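Do 500 shirt demos in one bedroom teach anything?
Posted by Refugio Medrano

I have 100 folding clips done with the hand-held gripper and was told 500 would be plenty. All of them are on the same bed. I doubt a policy trained on this will fold anything in another house. Am I wrong?

Dulce Cárdenas
Just get more data. Works for everyone.

Shigeru Koyama
I wouldn't trust the 500 figure. I'd take 300 clips over several rooms first, and hold one room out for testing. Stripes like these are easy to pick out on a plain green sheet, so try dull shirts too.

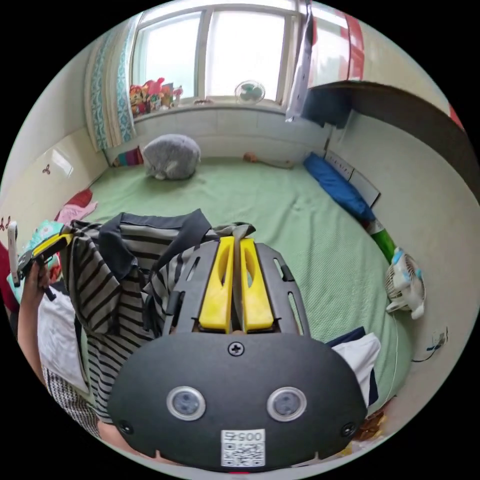

Ezequiel Varela
Same doubt. Ask whoever gave you that number what they tested it on.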